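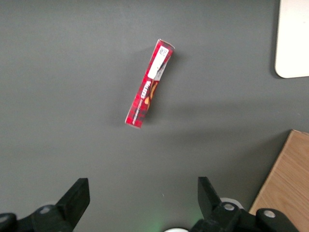 How to Find Out What a Local Weapons Ordinance Covers

Updated Jul 22, 2024

The title of an ordinance rarely tells you which items it applies to. The scope is set by the definitions, the exemptions and the effective date, and these are often in separate places. The steps below use the Stisgate municipal code as the working case. Section numbers will differ in other towns, but the order of work is the same.

What you need

The current code, the signed copy of the ordinance, and the meeting packet from the night it passed. Stisgate publishes its code through Katitz, an online code host. Signed ordinances are kept by the town clerk and posted as scanned PDFs.

Step 1. Get the signed ordinance

Open the clerk's page and search by ordinance number. If you only have a news story, search the council minutes for the subject and take the number from the vote record. Ordinance 104, used below, restricts the sale and open carry of certain knives and batons inside town buildings and parks.

Do not work from the agenda draft. Drafts are often amended from the floor, and the agenda page is not always replaced afterward.

Step 2. Read the definitions first

Go to the definitions section before the ban itself. Copy each defined term into a separate file, with its full wording. Mark three things in each one:

Any measurement, such as blade length or overall weight.
Any word that joins conditions. "And" means every condition must be met. "Or" means one is enough.
Any reference to another law. Look up that law and paste in the wording it had on the date the ordinance was adopted.

A term that appears in the ban but has no definition takes the meaning given in the general definitions chapter of the code. If it is missing there too, courts usually start from its ordinary meaning.

Step 3. Match each ban to its terms

Write out each prohibited act on its own line: sell, transfer, carry, display, possess. Next to each one, write the defined items it applies to. The lists may not match. In Ordinance 104 the sales section covers "restricted blades" and "batons," while the carry section covers only "restricted blades." A baton bought before the ordinance took effect can therefore be carried under the town rule, although state law may still forbid it.

Step 4. List the exemptions

Exemptions may sit in the same section, at the end of the chapter, or inside a definition. Search the text for "does not apply," "except," "other than" and "unless." For each hit, record who is exempt, for what act, and whether proof is required. An exemption from the carry rule does not carry over to the sales rule unless the text says so.

Step 5. Check the dates

Look for the effective date in the last section. Where none is given, use the default in the town charter. In Stisgate the default is 20 days after signing. Some sections start later than the rest. The permit section of Ordinance 104 begins in September.

Step 6. Check for state preemption

Many states limit what a town may regulate. Search the state code for "preempt" and "political subdivision" in the weapons title. Firearms and knives are often handled in separate sections, so read both.

Step 7. Compare with the online code

Katitz lists the last ordinance included at the top of each chapter. If that number is lower than yours, the online text is out of date and the signed copy controls.

Common errors

Reading the neighboring town's code. Leton and Stisgate share a zip code, and Leton's chapter 59 uses the same heading with a different blade length.

Treating the staff summary as law. It is part of the packet and has no legal force.

Questions about a specific item should go to the clerk in writing, with the section number in the subject line.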